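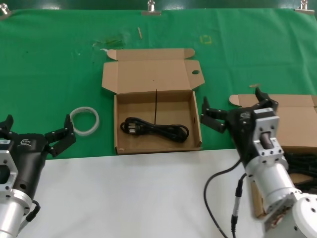 Packing cell: cable tray segmentation drops out when the wrist gets low
Forum: Manipulation software > Perception

ycervantes
Posted 10:42

Setup is two arms, one head camera, one wrist camera per arm. The task is a coiled power cable in a shallow cardboard tray, lid open and folded back, and the planner has to close the lid without pinching the cable. Planner is Jitine, perception is our own node on top of Eko.

From the head camera the cable mask is fine. Once a wrist drops toward the table, the fused mask loses the plug end and the planner treats that part of the tray as free space. I have 1228 frames logged from one session and the mask is broken in 191 of them, nearly all with a gripper finger over or next to the tray wall.

Fusion is a plain per-pixel vote after reprojection. Has anyone weighted this by view?

ponce_fork
Posted 11:05

What is the timestamp offset between head and wrist? If you reproject with the arm pose at receive time and the image is older, finger pixels land on the tray. That looks exactly like a segmentation failure and has nothing to do with segmentation.

ycervantes
Posted 11:20

Checked. Images are stamped at exposure and the pose is interpolated to match. With the arm stopped the plug end still goes missing.

a_mendoza
Posted 11:48

Then it is the self filter. Black gripper, black cable. If you mask the robot by rendering the URDF and then dilating, the dilation eats any cable near a fingertip. What is your dilation radius?

Also check what the wrist view contributes before you give it a vote. Ours spends most of its time looking past the table edge. Post a frame.

ycervantes
Posted 12:15

Dilation is 2 pixels at half resolution, so I doubt it. Wrist frame:

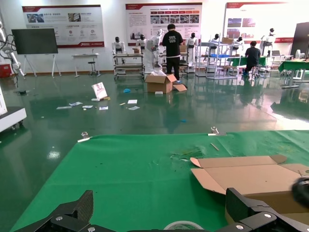
Wrist camera, unrectified. Both fingers at the bottom, far edge of the mat with the clips, rest of the lab behind it.

a_mendoza
Posted 12:31

Thanks. In that pose the center box isn't something I would trust this camera to say anything about. A large part of the image is floor and people and other robots. If your vote counts "no cable seen" from this view as evidence of no cable, there is your hole. Unobserved and empty have to be separate states.

stenholm_user
Posted 12:50

Agree on three states, disagree on keeping the wrist camera in at all for this step. Lid closing is a coarse motion. Freeze the head camera mask before the arms move in, hold it until the lid is past vertical, done. We ran 1034 cycles that way on the Stenholm stack.

a_mendoza
Posted 13:02

Freezing works if the cable stays put. A stiff coil can spring when the lid panel touches it, and then you are planning on an old mask. I would keep the update and gate it.

stenholm_user
Posted 13:09

Fair for stiff cable. Ours was thin and bundled tight. I still think a frozen mask plus a force threshold on the lid is less code to maintain.

ponce_fork
Posted 13:26

Separate point: that floor is glossy and shows reflections. If the depth is active stereo, crop everything beyond the far clips before you compute anything. The plane fit will drift otherwise. A fixed polygon in the table frame is enough.

ycervantes
Posted 16:40

Went through the node. Azucena is right – the wrist branch publishes zero both for background and for pixels outside the valid region, and fusion reads both as a vote against. I added a validity channel and cropped to the mat polygon. On replay of the same log the broken frames go down to roughly a tenth of what they were. The ones left have the finger directly over the plug, and there the head camera can't see it either.

I'll try the frozen mask as a fallback for those, with a timeout. Yareli

a_mendoza
Posted 16:58

Make the timeout depend on lid angle, not on wall time. If the planner pauses for a replan you don't want the mask expiring in the middle of it.

ycervantes
Posted 17:10

Will do. Patch goes on the June branch after a run on the hardware.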